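Learning to Wait for Bread

March 30, 2020

My mother baked bread two times every week when I was a child, and I never asked her how. I thought it was a thing that would always be there, like the radio in the kitchen. Now I am 51, I live in Tarkport, far from her kitchen, and I am learning from the beginning with a bag of rye flour and a glass jar.

I started in December. My neighbor Hilde Baert gave me a piece of her starter in an old mustard jar, with a paper tied around it on which she had written only "feed me." I was afraid of it at first. I read too much, as I always do, and every page I read told me a different thing. One said to feed it at the same hour each morning. Another said that the hour has no importance but the water must rest overnight. A third was written by a man who was very angry about tap water in general.

So I went upstairs and asked Hilde what she does. She said she feeds it when she remembers, and if she does not remember it goes in the refrigerator and waits for her. She has done it this way since her daughter was small.

My first loaf was flat and so hard on the outside that I had to cut it over the sink with the big knife. The second was the same. My wife ate a slice of each one with a lot of butter and said the taste was good, and I believe that the taste was good. But I was disappointed. I had imagined the bread of my mother, which was tall and dark and a little wet inside, and which smelled of caraway from the stairs.

I called her, of course. This is a difficult subject for the telephone. She does not measure. I asked how much flour, and she said, "Until it is right." I asked how long it must rise, and she said that it depends on the room. Then she wanted to know why I don't buy bread, if there is a bakery in my town. There is one, it is called Nel, and it makes very good bread. I had no answer for her that did not sound foolish.

What she did tell me, after a while, was that I am always in a hurry. She said she could hear it. I had put my dough to rise for five hours, as in the recipe, but our apartment is cold in the winter, and the dough did not know anything about the recipe. In her house the bowl stood on the shelf behind the stove, under two towels and my father's old coat. I had forgotten the coat completely until she said it. 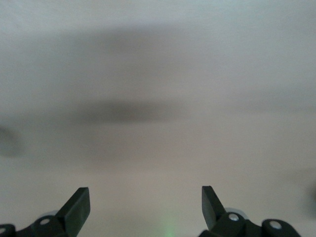

After this conversation I changed only one thing. I stopped looking at the clock and I looked at the dough. I put the bowl in the oven with the oven off and the small lamp on, and I went away. I repaired the bathroom shelf. I answered letters. When I came back it had not moved very much, so I went away again. It took the whole day, until after supper, and I baked it so late that my wife was already asleep. I sat in the kitchen with a book and did not read it.

That loaf was not tall either, but it was bread. It had small holes everywhere, and the middle was soft. I ate the end of it standing up, too hot, which you should not do with rye. Everybody says that you must wait until the next day, and they are right, because the knife came out covered with paste. I did it anyway.

Since then I bake once a week. I use 8 grams of salt for a small loaf, and caraway, and a spoon of dark syrup which my mother would not approve of. The flour comes from the mill at Burkuvthorpe. A colleague, Thulani Rampersad, drives past it to visit his parents, and he brings back a sack for me and a sack for himself. He makes flatbread in a pan and it takes him twenty minutes. He finds my system very funny.

I have been thinking about why I didn't learn this earlier. When I was a student I was proud that I could live on almost nothing and cook almost nothing. Later there were the children, and work, and we bought what was quick. I do not regret it. But I notice that there are several things which my mother can do with her hands that I cannot do, and that no one has written down. She can make a goose into six different meals. She can sew a button so that it stays. She knows from the smell of the cellar if the apples must be used this week.

I have bought a notebook for this. When we talk, I write down what she says, in her words, also when it does not help me. "Until it is right" is on the first page. On the second page is a soup with barley, where the only number is how many bowls must be on the table. She has noticed that I am writing, because I become quiet, and now she speaks slower and corrects herself, as if for a newspaper.

At this moment I cannot visit her, and she cannot come here. We talk more often than before. Yesterday she told me that she had baked too, and we both put the telephone on the table and ate a slice, she with salt and I with cheese, and for some minutes we did not say very much.

If somebody near Tarkport would like a piece of the starter, please write to me, and I will leave a jar outside the door. It has no name. Feed it when you remember. Marietjie Le Roux asked me last week for the recipe with the syrup, and I have promised to type it out, so it will be in the next post, with the weights, as well as I can give them.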